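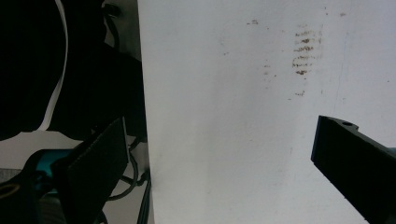

# Recording a bottle-to-box demo with two grippers

These steps are for student members of the Cinum robotics club. Ask Tassanee Nakpan for access to the Posex folder before you begin.

1. Lay the white board on the table and stand the open box on it, toward the left.
2. Pick up one gripper in each hand. Keep the cables clear of your feet.
3. Open the fingers wide and hold still for two seconds.

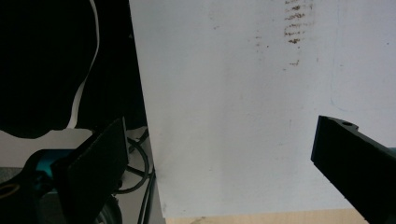

**Do both grippers have to start open?**
Both start open in every take, so the recordings can be lined up later.

4. Start recording and close the left gripper on the neck of the bottle.
5. Lift the bottle over the box, tilt it a little and lower it in. Move slower than feels natural.
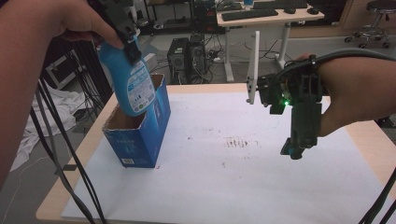
**What if I drop the bottle?**
Stop the recording, mark the take as failed and start again from step 3. Don't delete the file.

6. Let go, back the fingers out and return to the open position.
7. Save the take with your group number first, then the take number. Group 3 would save take 222 as `3-222`.
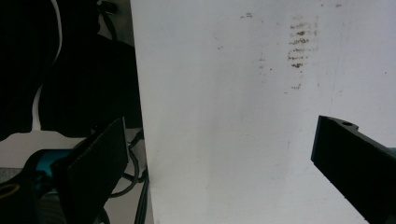 *Gripper fingers open, clear of the board.*

Copy your files to the Posex folder before you leave. If the copy stops with error 2632, sign out, sign in and try again.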